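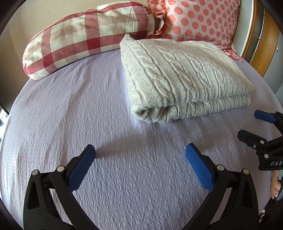
クスム・ニガム
クラレン 代表

クラレン(Clallen)は、宿泊施設の寝室まわりを引き受けている会社です。シーツの交換、枕カバーの付け替え、毛布やブランケットの洗濯と補修、季節ごとの入れ替えまでを行っています。取引先は小さな旅館、貸別荘、長期滞在用のアパートが中心で、客室数の多いホテルは今のところお受けしていません。

始まりは、私が貸別荘の管理会社に勤めていたころの仕事です。当時はシーツだけをリネン業者に出し、毛布と枕は各棟の物置にしまっていました。どの棟に何枚あるのか、いつ洗ったのかを書いたものがなく、冬の予約が入るたびに物置を順番に開けていました。寝具だけをまとめて見る仕事があってもよいと考え、同じ会社にいたブリジェシュ・トリパティと独立しました。現在のスタッフは15人です。

寝具について

昨年度にお預かりした寝具は2343点でした。そのうち毛布とブランケットが488点、残りは枕、枕カバー、シーツ、ベッドカバーです。

施設側で用意された寝具をそのまま使うのが基本です。色や柄をそろえ直すことはお勧めしていません。チェックの枕と水玉の枕が並び、薄い紫のカバーに薄いグレーのケーブル編みのブランケットが載っているベッドも、そのままの組み合わせでお世話します。白一色に統一したいというご相談もありますが、買い替えの費用がかかるため、今あるものを一度全部出して見てからお返事しています。

編み物のブランケットは担当者を決めています。モフシン・タヒリが洗いと乾燥、糸の引きつれの補修を受け持ちます。ケーブル編みは縄の部分が厚く、表が乾いていても間に湿り気が残ることがあります。平干しにして途中で一度裏返し、次の日まで置いてから畳みます。吊るして干すと縦に伸びるので、物干し竿は使いません。

畳み方にも決まりがあります。棚に入れるときは編み目の縦の線に沿って折り、輪になったほうを手前に向けます。一枚ずつ引き出しやすく、角が棚板に引っかかりません。ベッドに置くときの向きは施設によって違うため、初回に相談して客室ごとの控えに書いておきます。

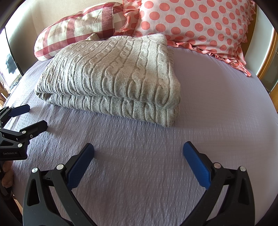 ブランケットは毎回洗うのですか。

毎回は洗いません。滞在が終わるごとに広げて汚れとにおいを確認し、必要なものだけを持ち帰ります。使用の跡がないものは、ほこりを払って畳み直します。定期の洗濯は年に二回で、時期は施設と相談して決めます。

枕とカバー

枕カバーはひもや縁飾りの有無で洗い方を分けています。フリルの付いたカバーは裏返してネットに入れ、脱水を短くします。乾いたあとにフリルのひだを指で伸ばし、アイロンは平らな面だけに当てます。ひだまでアイロンで押さえると、次に洗ったときに折り線が残ります。

細かい凹凸のあるシーツやベッドカバーにはアイロンを当てません。四隅を引いて形を戻し、風の通る場所で乾かします。敷くときも強く張りすぎないようにしています。

担当者

ブリジェシュ・トリパティ 副代表。新しい施設の下見と、寝具の台帳を担当。
モフシン・タヒリ 洗濯室主任。編み物と羊毛製品を担当。
スヴェレ・エングストレム 縫製と補修。フリルの付け直し、ファスナーの交換、枕の詰め直し。
ジテンドラ・パンデイ 配送と倉庫。集荷の曜日や置き場所のご相談は彼にお願いします。

台帳のこと

お預かりした寝具には小さな布の札を縫い付け、番号で管理しています。台帳には購入時期、洗った日、直した箇所を書きます。施設の方もいつでも写しをご覧いただけます。買い替えの時期を決めるときに使われることが多いようです。札を縫い付けたくない品は、袋のほうに番号を付けます。

廃棄の判断は当社では行いません。傷みが進んだものは一覧にしてお返しし、残すか処分するかを施設で決めていただきます。処分する場合の引き取りは6月にまとめて行っています。

見学とお問い合わせ

事務所はトレクトン館の301号室、洗濯室は同じ建物の一階にあります。見学は予約制です。乾燥棚のある部屋は床に物を広げていることが多く、少人数でお越しいただけると助かります。

新しいご契約は、まず下見を一回行い、客室ごとの寝具の一覧を作ってからお見積もりをお出しします。下見だけのご依頼も受けています。

2022年4月11日 担当者の欄を更新しました。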